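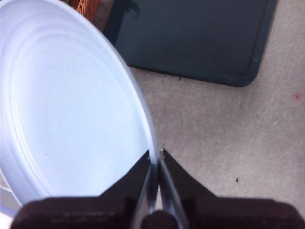
Wrist camera view: wedge fingers at the rim of a large white can.

Trinitz two-finger gripper, wedge finger set

Part of the Oltdale arm range. Supplied by Flornton.

Overview

The Trinitz is an electric two-finger gripper for light handling work. The wedge finger set replaces the standard flat pads and is meant for rims, lips and folded edges: cans, tubs, trays and shallow lids. Each finger has a wide lower pad that narrows to a pointed tip. The tips close on a thin edge while the pads stay clear of the face of the object. Slim metal linkage bars run up between the fingers from a central hub.

The set is sold with the gripper or on its own as an upgrade. It fits all Trinitz units with the second version of the hub. Units with the first version need the adapter plate, ordered separately.

Camera position

The wrist mount places a small camera behind the fingers so that both tips stay in view through the whole stroke. Large objects held close to the lens will fill much of the picture. Pale metal under strong light can look washed out, and the fingers will then appear very dark. Set exposure by hand for this kind of work. The automatic setting is slow to recover after a bright object leaves the view.

Specification

Fingers: two, mirrored, dark finish
Opening at tips: 40 mm
Gripper weight with camera mount: 1,025 g
Gripper weight without camera mount: 1,000 g
Mounting: 8 screws, supplied
Control: Rusu driver, version 3 or later
Camera: not included

Rim grasps

Approach along the line of the edge with the tips slightly open. Close at low speed until contact is reported, then raise the force in steps. Thin rims dent if full force is applied at first contact. For round cans, grip at a point where the rim lies between the two tips and lift slowly, as the weight hangs to one side and the can will try to turn. A full can should be moved with a second support or with the flat pads.

Care

Wipe the tips with a dry cloth before each run. Grit and crumbs picked up from carpet collect at the points and reduce grip on smooth metal. Light scuffs on the pads do not affect use. Replace the fingers as a pair when either tip has rounded.

In the box

Gripper, wedge finger pair, screws, hex key, printed setup sheet. The upgrade pack contains the finger pair, screws and hex key only.

Ordering and support

Orders placed before noon on Monday leave the same week. Sales: Roxana Filip. Technical questions and driver files: Thabiso Gumede. Please give the hub version and serial number when writing.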